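Steaming Things Without Ruining Them, or the Kitchen

Posted 5/29/21 by Saeed Rahimi

I came to steaming late, by way of a January in which the oven quit and the repair shop in Skodberg had 40 people ahead of me. By spring I had opinions. A few of them are even useful.

Start with the water. Fill to the line if your pot has one, and if it doesn't, keep the level a finger's width under the tray. Water that touches the food is boiling it, and a boiled dumpling is a sad little sponge. Use hot water from the kettle and you save yourself ten minutes of staring.
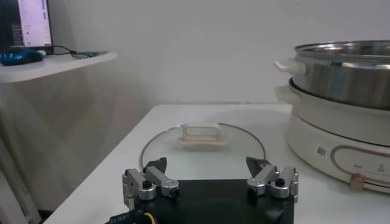
Hard water is the enemy of every heating element I have ever owned. Ours in Clumine leaves a crust you could tile a bathroom with. Once a month, pour in equal parts white vinegar and water, warm it, let it sit an hour, and rinse twice. Keep the power cord off the wet side of the counter while you do this. Cables have a way of bunching up in a corner, like the yellow one and its darker friends at the bottom left there, and a bunch of cables is where a puddle likes to go. Tie up the slack with a bread clip or a bit of string.

Paper next. Cut a square of parchment for each bun – bigger than the bun, smaller than your ambitions. Cabbage leaves work too, and you can eat the evidence. Don't line the whole tray in one sheet unless you poke it full of holes, or the steam will sulk underneath.
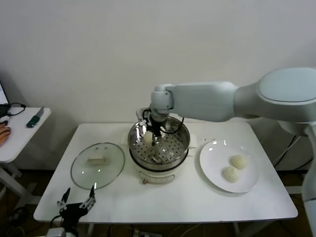

Leave room, too. Dough swells, and buns that started out as polite neighbors will end up as one large family. If you have more than fit, do a second batch. I know. Do it anyway.

Lids drip. Wrap a metal or glass one in a thin dish towel, knot the corners on top well away from any heat, and the drops land in the cloth. When time is up, turn off the heat and wait three minutes before you peek. My neighbor Ezzat waits five and is insufferable about it.
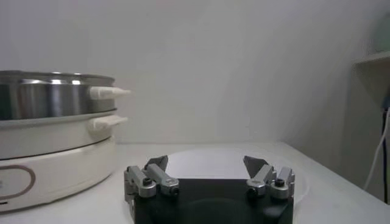 Steamer at the left, plate within reach.

Warm the plate first if you're serving right away. A cold plate sweats under hot dough and glues the bottoms down.

Leftovers freeze well. Cool them fully, freeze on a sheet, then bag them. They go from freezer to steamer with no thawing.

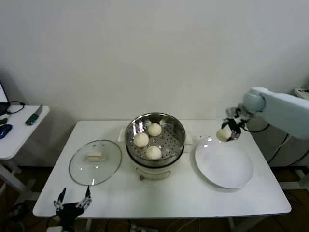 Day-old ones can also be sliced and fried in butter, a habit I picked up at the Culska street market and have no plans to drop. Wipe the pot dry before it goes in the cupboard, and store it with the lid off.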